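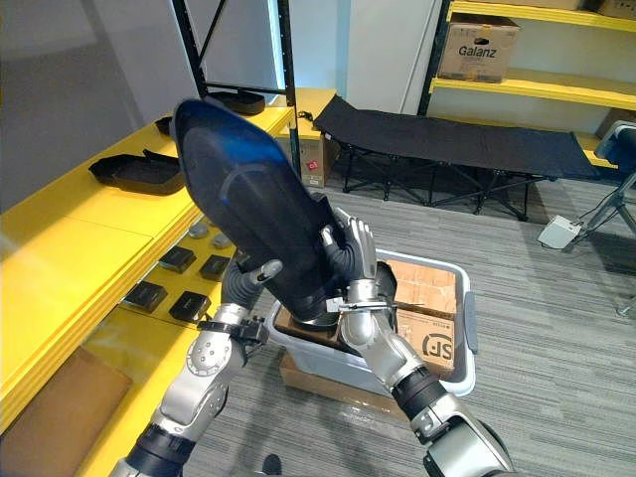 Equipment / Dual-Arm Handling Cells

Aketby Dual-Arm Cell, Indolau Site

The Aketby cell is a two-arm handling station assigned to the storage area at Indolau. It lifts molded parts with both hands and transfers them between yellow shelving and floor bins. Rated service life between overhauls is 3,486 operating hours.

Care and Inspection

Ribbed rubber sleeves are inspected every 700 hours. Dust and lint are removed with a dry, lint-free cloth – solvents are not permitted. Light surface scratches are acceptable. A sleeve with a split fold or a loose collar must be replaced before the cell returns to service. Sleeves are supplied by Noiphan in packs of 2.

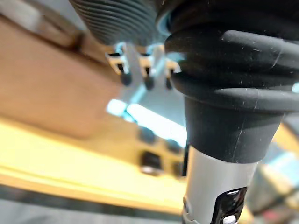

Black ribbed sleeve and collar on metal shaft.

Wrist clamps are checked for tightness at the same interval. Arm joints are serviced after some 2,000 hours by trained staff only.

Equipment contact: Rimantas Grīnberga, Flallirham Technical Services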